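The Bank That Counts in Seasons

When Tamara Tkachenko became head of lending at Judeo, a small cooperative bank in the town of Biltby, she asked her team to bring her every loan that was refused in the last year. There were 786 of them. She read them in the evenings, with tea, and it took her most of November.

"Many were refused for a good reason," she tells me. "But I found also bakers, beekeepers, a man who repairs boats. They earn well, only not every month."

The usual model of the bank looked at monthly income. If three months were weak, the computer said no. Tkachenko wanted a model that looks at the whole year, and for this she hired Severin Lüthi, a consultant who worked before on the valuation of family companies.

Lüthi is a quiet man and he does not like big promises. He proposed a trial with 60 borrowers. Each of them could choose the months in which they pay more, and the months in which they pay only the interest. The bank kept a bigger reserve during this time, and the board was not happy about that.

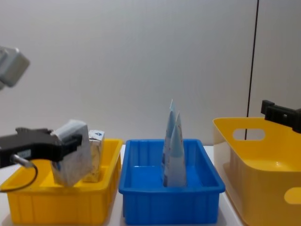 Zoriana Yurchenko, who sits on the board, voted against the trial. She still has doubts. "A bad season can come two times in a row," she says. "Then the flexible loan is only a late loan with a nicer name." At her request, no borrower in the trial may delay the main payments for longer than 200 days.

Thodoris Balaskas was among the first to sign. He sells ice cream from two shops near the lake, and in winter he closes both. With his old loan he was borrowing from his brother every February. Now he pays the large part in summer. His accountant, he says, has stopped calling him in the morning.

The trial ends in 30 weeks. Judeo will then decide if the seasonal loan becomes a normal product, and Yurchenko has already asked for the numbers one month early.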